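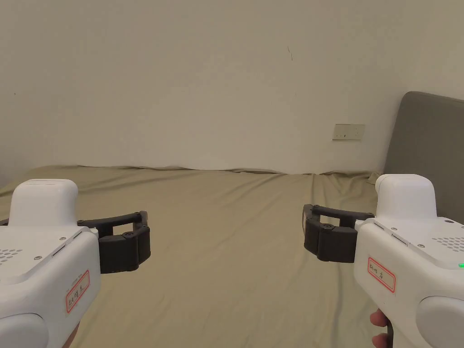
Flellstead Public Health Advisory Board
Minutes of the regular January meeting, Wednesday, 7:00 p.m., Nisbet Room

1. Opening

The chair called the meeting to order at 7:04, the wall clock having said 7:00 for most of the winter. A quorum was present. Struan Gunn kept the minutes and asks that complaints about their tone be put in writing, as last time.

The December minutes were approved with one correction. "Pubic health" on page 2 should read "public health." The motion carried without discussion, though not without noise.

2. Flu clinic figures

The county nurse reported 1,545 flu shots given since the fall clinics opened, of which 254 were given at the Saturday drive-through in the Tatard parking lot. The drive-through had been described at the September meeting as a thing that would never work in this town. The member who described it that way moved to extend it through February. Seconded and carried.

School-age numbers are still behind last winter. The nurse puts this down to the consent form, which runs to four pages and asks for the child's physician twice. The board had approved the form. The board agreed that the form was terrible and asked for a one-page version before the next clinic.

3. Refrigerator at the Onel Street site

The vaccine refrigerator alarm went off on two nights last month. In both cases the temperature log showed the contents had stayed in range, and the door had been left open a crack. The site manager has put up a sign saying CLOSE THE DOOR. There is already a sign saying this. The new one is larger.

Discussion followed on whether to buy a self-closing hinge kit. A member asked what it would cost. The site manager said $100. The discussion then went on for another twenty minutes. Motion to buy the kit carried, one opposed on the grounds that people should simply close doors.

4. Home visits for residents who can't travel

The nurse reported that the waiting list for in-home shots has gone down but hasn't gone away. Two nurses cover the whole east side, and one of them is on leave until spring. Appointments are being grouped by street where possible. Families have been asked to keep pets in another room and to have the insurance card out. The second request is honored more often than the first.

The board discussed asking the Nisbet clinic to lend a nurse one afternoon a week. The clinic has said it would consider this if asked in a letter. It was asked by email in November and by phone in December. The chair will write a letter.

A reminder card will go out to everyone still on the list, in large type, with a phone number that reaches a person. The current number reaches the parks department, who have been very nice about it.
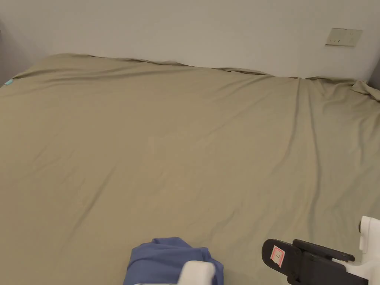

Public comment opened at 8:10. Struan Gunn read a note from a resident of Onel Street, who wrote that her mother had been on the home visit list since October, had been called twice to confirm her address, and had yet to see a needle. She added that the address had not changed since 1,545 shots ago, if the board was wondering how she kept up with its numbers. The nurse apologized and will call the family Thursday morning.

A second speaker asked why clinic hours are posted on the town website under "Recreation." The chair said this would be looked into. The speaker said it had been looked into in June.

A third speaker wished to talk about leaf pickup. He was thanked, told this was the wrong board, and allowed to finish anyway. He spoke well.

5. Clinic hours

Evening hours at Flellstead Town Hall will continue, 5:00 to 7:30, with walk-ins taken until 7:00. The proposal to open at 6:00 a.m. for shift workers was tabled when the chair asked who present would be willing to unlock the building. It will come back next month with a name attached or not at all.

6. Action items

Chair: letter to the Nisbet clinic, on paper, with a stamp.
Nurse: one-page consent form; call to the Onel Street family.
Site manager: hinge kit. Old sign to come down once the new door closes itself.
Struan Gunn: correct the phone number on the reminder card, and let the parks department know.
Town web office: move clinic hours out of "Recreation."

Adjourned at 8:52. Next meeting same room, same hour - bring your own coffee, as the machine is still on the agenda under old business.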